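Fórum Miniaturas & Casinhas > Escala 1:12 > Acabamentos

Chão da cozinha da casinha: papel impresso ou azulejo de verdade?

Estou há semanas travada no chão da cozinha. Queria uma quadrícula bege com rejunte branco, nesse espírito:

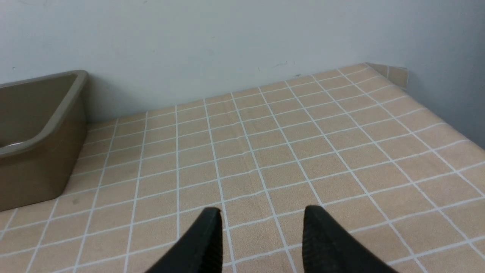 Respostas (9)

marcenaria_de_bolso
Em que escala? Se for 1:12, papel impresso resolve e te sobra vida. Cola branca diluída, espátula, um livro pesado em cima e vai dormir.

tia_do_estilete (autora do tópico)
1:12. A casa é um kit Waltmont, dois andares, comprado em dezembro com a promessa de ficar pronto "num fim de semana". Não especificaram o ano.

sotao_em_miniatura
Discordo do papel. Papel enruga, amarela e, quando você cola o fogão, rasga. Fiz a minha com pecinhas de cerâmica da Greco, uma por uma. 1786 peças. Contei porque precisava justificar a coluna em frangalhos.

marcenaria_de_bolso
E alguém que olha de fora percebe a diferença?

sotao_em_miniatura
Eu percebo.

marcenaria_de_bolso
Então tá.

lixa220
Caminho do meio: cartolina grossa pintada de bege, riscada com ponta seca e massa branca nos sulcos, limpando o excesso com pano úmido. Fica com relevo e custa o preço de um café. Só não use a massa da Eser, que seca enquanto você procura a espátula.

gato_na_varanda
Uso a massa da Eser há anos e nunca tive problema. É só trabalhar em pedaços pequenos. O povo abre o pote inteiro, vai atender o telefone e depois culpa a marca.

lixa220
Não fui atender o telefone. Fui buscar a espátula, está escrito ali.

tia_do_estilete
Gente, foco. Se eu for de cartolina, faço os quadrados de que tamanho? Testei com 20 mm e a cozinha ficou parecendo um saguão de rodoviária.

lixa220
20 mm em 1:12 dá uma peça de 24 cm na vida real. Não é absurdo, mas em cozinha pequena pesa. A minha tem uns 16 mm e ficou boa. Risque primeiro o eixo do meio da sala e vá para os lados, assim os recortes ficam iguais nos dois cantos. E faça tudo fora da casa, numa placa solta. Dentro, só se você tiver mãos de criança e paciência de monge.

sotao_em_miniatura
A placa solta é bom conselho, isso eu assino. Fiz a minha direto no piso da casa e nunca mais consegui trocar o fio da lâmpada do teto de baixo.

gato_na_varanda
O fio passa por baixo do chão de cerâmica??

sotao_em_miniatura
Não quero falar sobre isso.

porao_da_vovo
Cheguei agora. No kit Prutthorpe vem uma folha de piso pronta, autocolante. Coloquei em meia hora. Descolou em uma semana, mas foi uma semana linda.

tia_do_estilete
Decidido: cartolina riscada, 16 mm, placa solta, massa em pedaços pequenos para não ofender ninguém. Antes disso preciso lixar o rodapé, que colei de cabeça para baixo. Alguém sabe se acetona solta cola branca ou se vou só manchar o MDF?

marcenaria_de_bolso
Mancha. Pano com água morna, espera uns minutos e levanta com a ponta do estilete, devagar.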